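Ticket 331
Product: Tuden shared mailbox, Prorkport office
Opened by: Esperanza Oyelaran
Assigned to: Senthil Arumugam, Verkus support
Opened: 2022-08-08
Status: Closed

Esperanza Oyelaran wrote:
Mail sent from the shared bookings mailbox is arriving at some customers twice. It began after we moved to the new Tuden server. Only replies seem to be affected, and only those with an attachment. New messages go out once. I have restarted my own machine and signed out and back in. The same thing happens when my colleague at the front desk sends, so I don't think it is my computer.

Senthil Arumugam wrote:
Thanks. Please send me the full headers from one message that arrived twice, both copies if the customer will forward them. Also let me know which mail program you are using and whether anyone reads the bookings mailbox on a phone. 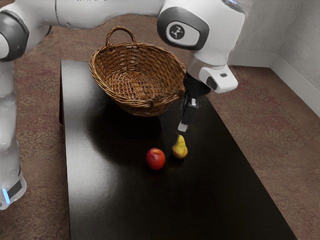

Esperanza Oyelaran wrote:
Headers attached for both copies. We use the desktop program on two machines and webmail on the third. One phone has the mailbox on it but it is only used for reading. The customer says the second copy came five minutes after the first.

Senthil Arumugam wrote:
The two copies have different message IDs, so the server was handed the message twice. It isn't a fault at the customer's end. Five minutes is also the default retry time in the desktop program. What I think is happening: the program sends the message, the server takes too long to confirm, the program gives up waiting and puts the message back in the outbox.

Please try the following on one desktop machine only.
1. Open Account Settings, then Advanced.
2. Change the server timeout from 60 to 300 seconds.
3. Close the program fully and open it again.
4. Reply to a test message with an attachment and leave the outbox open while it goes.
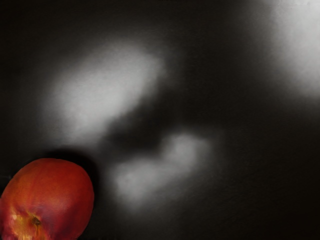
Esperanza Oyelaran wrote:
Done on the front desk machine. Three test replies with attachments, all arrived once. I then sent the same file from my machine, which I had not changed, and it arrived twice. It sat in the outbox for over a minute before it cleared.

Senthil Arumugam wrote:
That fits. The longer timeout is a workaround though - the server should not need a minute to accept a small file. I checked the log and every attachment from your office is being scanned two times, once by the old Jaber filter and again by the new one. The old rule was copied across in the move and should have been removed. There were 1,000 messages waiting in its queue this morning.

I have switched the old rule off and the queue is now empty. Please put the timeout back to 60 and test again from both machines.

Esperanza Oyelaran wrote:
Timeout is back to 60. Sent from both machines and from webmail, with an attachment each time. All arrived once, and the outbox cleared straight away.

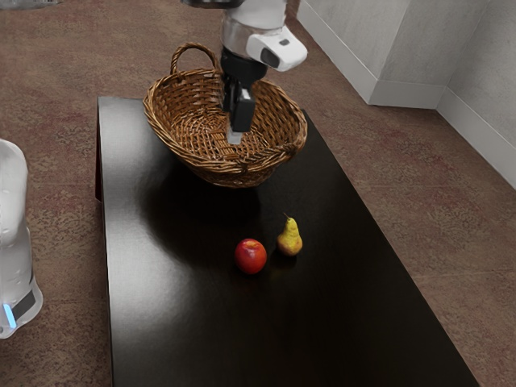

Basket, apple and pear.

Senthil Arumugam wrote:
Received one copy from each, and the file opens normally. I'll leave the ticket open overnight in case anything is still stuck.

Senthil Arumugam wrote:
No repeats in the overnight log. Closing. If it comes back, reply to this ticket and include the headers as before.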